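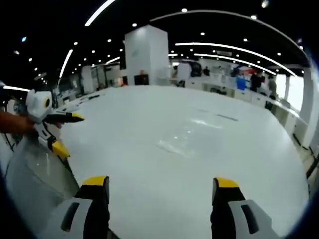 Cloudy spot on gloss white tabletop, won't clean off

Wamwood Forums > Surfaces and Finishes > Tables and Desks

plinth_and_rail
I have a gloss white table with a cloudy patch near the middle. Soap and water does nothing. Glass cleaner makes it look better until it dries, then the haze is back in the same place. There are also two short gray scuffs farther over, but I am less worried about those. The top is from Plallside, model Lie. Their care sheet says "wipe with a soft cloth" and nothing else. Is this residue or is the finish gone?

drawbore
Do you know if it is lacquer or laminate? The answer depends on that. Check the underside or the end of a leaf if there is one.

plinth_and_rail
No leaf. The underside is painted flat gray so I can't tell from there. The care sheet doesn't say.

quartersawn60
Haze that disappears when wet and returns when dry is fine scratching. The liquid fills the scratches and evens out the reflection. Residue would smear or move. Look at it with a flashlight held low, from 2 directions. If you see swirls, it's abrasion.

mopboard
Disagree with the above. Cleaner film does the same thing. Most spray polish leaves silicone or wax, and glass cleaner only softens it. Try mineral spirits on a white cloth first, in a corner. If the cloth picks up anything, keep going before you touch it with an abrasive.

quartersawn60
Fair, the spirits test costs nothing. But I would not use anything stronger. Alcohol will dull some lacquers and acetone will take them off.

drawbore
For the scuffs, a clean white eraser, light pressure. If a fingernail catches in the mark, it's a scratch and the eraser won't help.

tallow_nine
Melamine sponge. 10 seconds and done.

mopboard
Please don't. A melamine sponge is an abrasive. On gloss it leaves a dull spot the size of the sponge, and then you have the problem in the first post.

tallow_nine
I've used one on my kitchen doors for 4 years.

mopboard
Are they gloss?

tallow_nine
Satin.

plinth_and_rail
Did the spirits Friday. The cloth came up slightly yellow and the patch is smaller. With the flashlight I can see swirls in what remains, so it looks like both of you had part of it. The eraser took off one scuff. The other one catches a nail.

quartersawn60
Then use a fine plastic polish on the swirls. Wekex makes one that has no wax in it. Foam pad, by hand, keep it moving. Stop as soon as the reflection is sharp. I'd leave the scratch alone.

drawbore
Agreed on the scratch. Filler on gloss white always shows.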